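Zisach Media Services
Photography and Video Equipment Room
Equipment Inspection Checklist, Tabletop and Product Photography

Date of inspection: 23rd April
Location: Lau Building, Studio 11
Type of inspection: Routine, all items
Previous inspection: December

Key to ratings: S = Satisfactory. A = Attention needed, item may stay in use. W = Withdrawn from use.

1. Camera bodies

1.1 Bodies free of cracks and loose screws: S
1.2 Battery doors close and latch: A
Comment: The latch on body 105 holds only when pressed firmly. The body may be used on a tripod but is not to be issued for handheld work until the door has been replaced. The part has been ordered through Listby.
1.3 Card slots clean, no bent pins: S
1.4 Sensors checked for dust at f/16 against a plain wall: A
Comment: Two spots in the upper corner on body 948. Cleaning is to be done by the service desk. Borrowers are reminded that they must not clean a sensor themselves.
1.5 Date and time set correctly on all bodies: S

2. Lenses and filters

2.1 Front and rear glass free of scratches: S
2.2 Focus and zoom rings turn evenly: S
2.3 Caps present, front and rear: A
Comment: Three rear caps missing. The same finding was recorded in December.
2.4 Filters unscrew without force: S

3. Batteries and chargers

3.1 No swelling, leaks or damaged contacts: W
Comment: One Lekex battery found swollen and withdrawn the same day. It has been placed in the metal disposal box and must not be charged again.
3.2 Chargers stand on a hard, clear surface with space on all sides: S
3.3 Cords free of cuts and exposed wire: S
3.4 Charging log signed after each use: A
Comment: Entries stop for most of one week. The log is to be filled in even when only a single battery is charged.

4. Lights, stands and supports

4.1 Stand knobs tighten fully and hold under load: S
4.2 Sandbags on every stand raised above shoulder height: A
Comment: Bags were in the room but not on the stands. They are to be fitted before the light is raised.
4.3 Light housings cool enough to touch before packing: Not tested
4.4 Safety cables fitted to overhead lights: S
4.5 Tripod feet and leg locks complete: S
Comment: The rubber foot reported missing in December has been replaced.
4.6 Power cords taped or covered where people walk: S

5. Backgrounds and shooting surfaces

5.1 Paper rolls stored upright and clipped: S
5.2 Surfaces clean and free of chips, grit and tape residue: S
5.3 Surfaces wiped with a soft cloth only: S
Comment: Borrowers should choose a surface to suit the product. Strong patterns draw the eye away from small items, and glossy finishes will show the lights unless these are set well to the side.

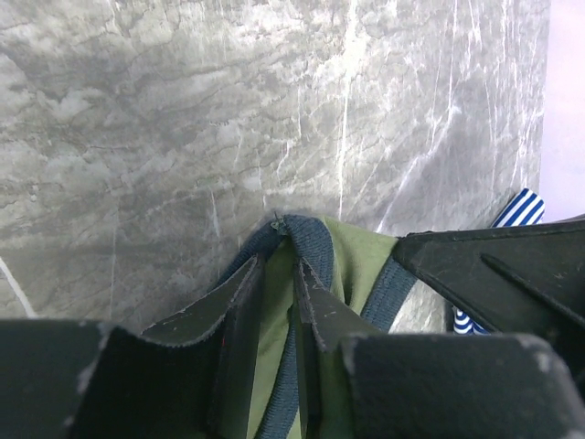 Gray marble pattern with white veins (item 5.2).

5.4 Shooting tables level and stable when leaned on: S
5.5 Clamps hold without marking the surface: A
Comment: Pads are worn on the small clamps. A folded cloth is to be used under each clamp until new pads are fitted.

6. Memory cards and file handling

6.1 Cards labeled and stored in cases: S
6.2 Cards formatted in the camera before issue: A
Comment: One card was returned with 2,269 files from several burst sessions and had not been copied. The files have been saved to the shared drive and will be kept until the next inspection. Borrowers shooting long bursts should check the space left on the card before starting.
6.3 Card readers working: S

7. Room and exits

7.1 Both doors open fully: S
7.2 Fire extinguisher in place and tag current: S
7.3 First aid kit complete: A
Comment: Adhesive bandages low.
7.4 Emergency numbers posted by the door: S

Result of inspection

The room may remain open for booking. Items rated A are to be corrected before the next routine inspection. The item rated W is not to be returned to the shelf under any circumstances, and a replacement may be requested on the Listby order form.

Damage noticed during a booking is to be reported at the equipment desk when the item is returned. Damaged equipment must carry a red tag and be kept apart from the items ready for issue.

A copy of this checklist is to be posted inside the equipment room door.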